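A supper club with a waiting list

The woman who started the Skatow supper club wants it known that she could barely boil an egg when she moved to town. "I lived on toast," she says, laughing. "Toast and those little cups of noodles. Then my neighbor handed me a bowl of her lentil soup over the fence and I thought, well, I want to eat like this every week!"

So she asked if she could come over and learn. Two other neighbors heard and came too, each with a pot of something, and by August they were cooking for half of Cikwood Lane.

The rules haven't changed much since then. Supper is at 6, everyone brings one dish, and you have to be able to tell people how you made it. "We've had burned rice, we've had a pie with no sugar in it, and people still asked for the recipe," she says. "I love that. I love it so much."
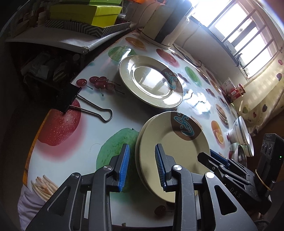

Skundstead Neighbors' Association | Food & Gatherings Team

The tables move from house to house, and so do the plates, which she says is half the fun. "You get to eat off everybody's everyday dishes. You learn a lot about a family that way, the ones they got when they married, the ones the kids picked out."

Her own favorite night was the dumpling one (she still talks about the filling, cabbage and ginger with a bit of orange peel). Eight people folded at one table and the talk went on long past bedtime.

What would she tell someone thinking of starting a club on their own street? "Knock on one door. And make soup, because soup stretches if extra people turn up."

The next supper is at the yellow house on the corner of James Street. She's bringing lentils.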